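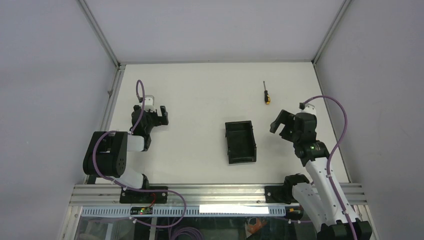 The Stusten two-arm cell at the Tetitz open day, with the black tray between the grippers.

Review: Stusten bench cell
June 21, 2019

Tetitz opened its Sketport workshop to visitors for the day, and I went mainly to see the Stusten, a bench-sized cell with two small arms on a shared rail. We are looking for something to handle trays of small parts at our own shop, so I stayed for 3 of the demonstrations and asked a lot of questions.

The build is good. Both arms mount on an aluminum rail along the near edge of the table, which leaves the white work surface clear. The light gray walls on three sides keep the background plain, and the staff said this helped with setting up the vision software. Reach looked fine for a tray in the middle. I would want to try it with parts pushed right into the back corners before signing anything.

Cabling is the weak point. The purple cables hang in big loops off the wrists, and the wiring in the lower cabinet is a tangle you can see through the clear panel. Tetitz said a tidier harness is due in October. I'd wait for it.

The demonstration job was passing a part from one gripper to the other and setting it in the tray. A cycle took 54 seconds, slow for production but all right for trials. The arms were quiet enough that we could talk at a normal volume beside them.

The cell weighs 72 kilograms without its stand. Software is by Osman and is licensed separately, at $1,168 a year. I did not get to use it myself, only to watch over the operator's shoulder, and the menus looked crowded.

Worth a look for a lab or a training centre. For a working shop, ask for a week's loan first.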